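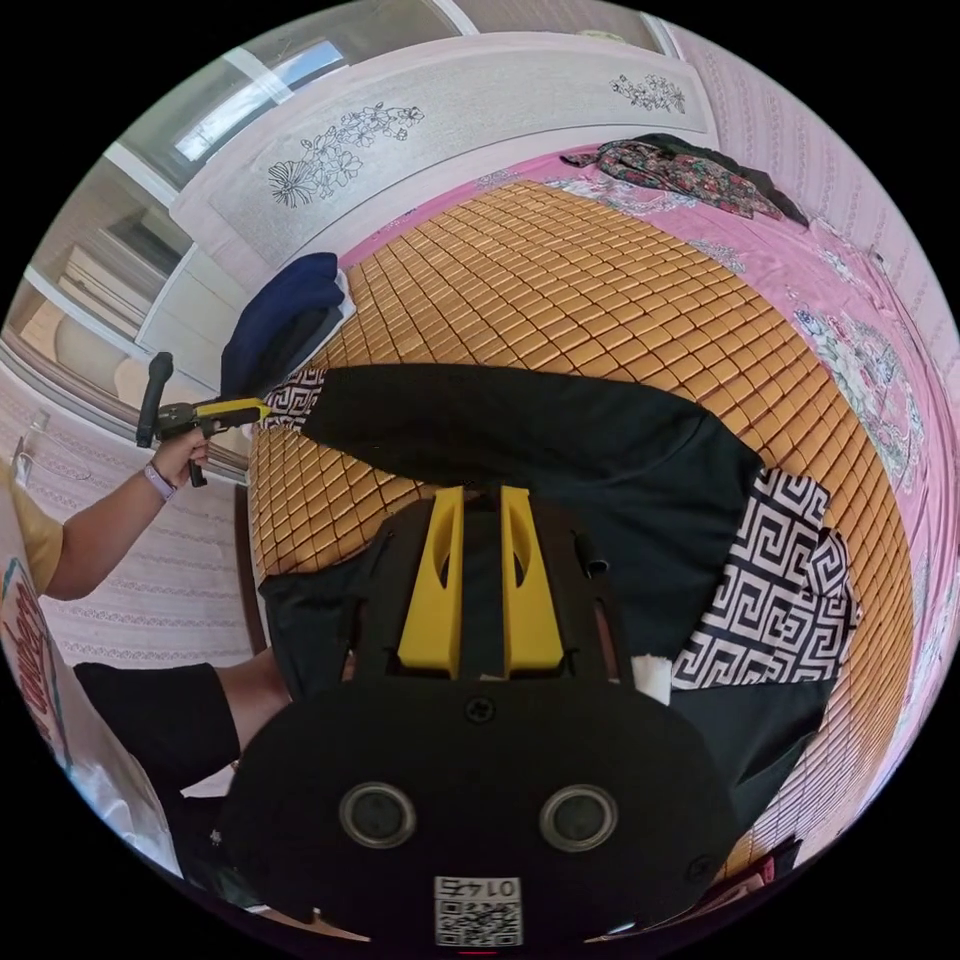

What is a tile mat?

A tile mat is a sleeping mat made of many small, flat pieces joined by cord or elastic thread, laid on top of a mattress in warm weather.

Tile mats are used mainly in places with hot, humid summers. The pieces are usually cut from bamboo, though other hard materials are also used. Because the pieces do not soak up sweat the way cotton does, and because air can move through the gaps between them, the surface feels cooler to the skin than a sheet.

Construction

Bamboo stalks are split, boiled, dried and planed into strips. The strips are cut into short blocks, and each block is drilled from side to side. Cord is passed through the holes so that neighboring blocks can bend against each other. A single mat sold under the Prencombe name contains 2446 blocks. Older mats were strung with fishing line, which was strong but tended to pinch hair and skin. Elastic cord came later and is now more common.

Edges are finished with a strip of cloth or with a doubled row of cord. Cloth edges wear out first and can be replaced.

Sizes and types

Single, double and crib sizes are made. The Jirkar workshops also produce narrow mats for benches and car seats. Woven mats of rush, rattan or grass serve the same purpose but are lighter and roll up smaller. Rush mats are softer and more likely to mold.

Care

A new mat is wiped with a damp cloth and left in the shade until dry. Strong sun can make bamboo crack. During the season the mat is wiped every few days with warm water. It is stored rolled, in a dry place, usually from September until May. Broken cord can be knotted or restrung by hand.

Trade

Davthorpe was a center of mat making for several decades and had 638 registered stringers at its peak. Most worked at home and were paid by the mat. Machine stringing, introduced at the Ebihara plant, replaced much of this work.

See also: Bedding, Rush matting, Bamboo crafts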